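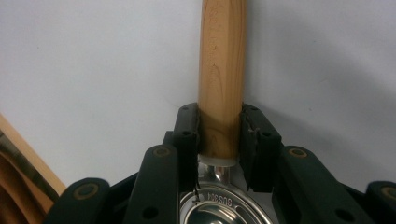

Plornau says its new rule will cut kitchen waste. The numbers are thin.

Starting in June, shops in Plornau that sell pots, pans and kitchen tools will have to offer repairs on anything they sold in the past two years. The town council passed the measure last night after a short debate, and its backers were quick to call it a win for shoppers.

Maybe. The case for the rule rests mostly on a survey by Clenico, a consulting firm the town hired, which found that 400 households would "consider" having a loose handle or worn lid fixed before buying a new one. Considering is cheap. The survey did not ask what they would pay, or how long they would wait.

Zurkeck, the biggest housewares store in town, says it handled 16 repair requests all of last year. It sold far more pans than that in a slow week. The store plans to comply by mailing items to Hrnčiar, a repair shop two hours away, and has not said who will cover the postage.

The council also claims the rule will keep 792 items a year out of the dump. Asked where that figure came from, a town spokeswoman pointed to the Clenico report. The report gives the number on its last page with no source.

"I'd love to be wrong, but I've fixed handles for half my life and most people won't drive across town for it," said Ubaldo Mancuso, who closed his repair stall on the market square last fall. He said a new rivet costs pennies and the labor costs more than many of the pans do.

There is no fine for stores that ignore the rule in its first year. The council has not set a date to review it.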